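Vitbridge opens equipment planning service for small catering kitchens

Published Dec 8, 2022

Vitbridge has opened a planning and budgeting service for catering firms, school kitchens and care home kitchens that are thinking about buying a robot arm. The service covers the period before an order is placed. It helps a kitchen work out which jobs an arm would do, what the counter and services would have to look like, and what the whole purchase would cost over the life of the machine.

Enquiries are open now. Each plan takes 30 working days from the first call to the final report, and the customer is under no obligation to buy anything at the end of it. Vitbridge does not sell arms or grippers and takes no commission from those who do.

The service was set up after a long trial with Hasinska, a contract caterer with 19 kitchens. Hasinska had set money aside for two arms but had no firm idea of where they should go or what they should handle. Its first budget was built from supplier quotations for the arm alone. When Vitbridge went through the same purchase line by line, the arm was less than half of the total. The remainder was made up of the gripper, guarding, electrical work, changes to worktops, staff training, spare parts and the cost of closing a kitchen while the equipment went in.

As part of the trial Vitbridge drew up 326 separate handling jobs from Hasinska's daily work, such as putting bottles back on a shelf, moving pans between hob and sink, and clearing a worktop at the end of service. Each job was given a rough value in staff time and a rough measure of difficulty. Many of the jobs that staff most wanted taken off their hands were also the hardest for a gripper, and a good number of the easy ones were not worth the money. Hasinska has since put back its order for the second arm to the next financial year and moved part of that money into worktops.

The plan has four stages.

The first is a job list, put together with kitchen staff during a normal working day. Managers are asked to stay out of this stage until the list is finished.

The second is a layout check. Vitbridge measures the worktop, sink and hob and builds a simulated version of the counter with a gripper in place. Jobs from the list are then tried out in simulation. The results show where the gripper has room to open and where fixed equipment gets in its way. A layout can be altered in an afternoon at this point, which is a great deal cheaper than moving a sink.

The third is the budget. It is set out year by year and splits the purchase into equipment, building work, training, servicing and spares. Leasing and outright purchase are shown side by side. Kitchens that are tied to a landlord or a council for building work get a separate sheet for those costs, as they often fall in a different year from the equipment.

The fourth is a buying paper, written in plain English, that the customer can send to suppliers. It lists the jobs, the space available, the loads and the cleaning rules the equipment has to meet. Suppliers are asked to quote against the same paper so that prices can be compared.

Customers keep the job list, the layout files, the budget and the buying paper. The layout files can be opened in Allano, the free viewer that Vitbridge supplies with each plan, and may be passed on to any supplier or builder.

Fees are fixed before work starts and depend on the number of kitchens. Groups with several sites of the same design pay for one full layout check and a shorter visit to each of the others. Travel is charged at cost. Kitchens that have already had quotations from suppliers are asked to send them in with the first enquiry, including any that have run out.

The service does not cover food safety approval, fire safety or planning permission. Vitbridge will say in the report where it thinks one of these is likely to be needed. It will also say so if it thinks a kitchen should not buy an arm at all, and the fee is the same in that case.

Stills from the simulated counter:

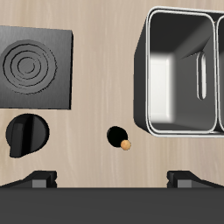
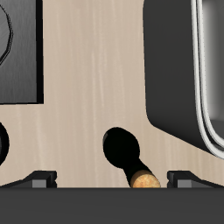 Līga Dzene thinks the budget stage should come with a warning about servicing. Her kitchen priced its equipment carefully, she said, and then found that the yearly service visit had been quoted for the first year only. By the third year it was the largest item on the sheet after wages. She would like to see every supplier made to give a servicing price for the full term before anyone signs, and would have paid for a plan like this one if it had told her that much. She was less sure about leasing, which in her view suits a group with several sites better than a single kitchen, and she asked whether Sotelo, her present maintenance firm, could be given the buying paper at the same time as the suppliers.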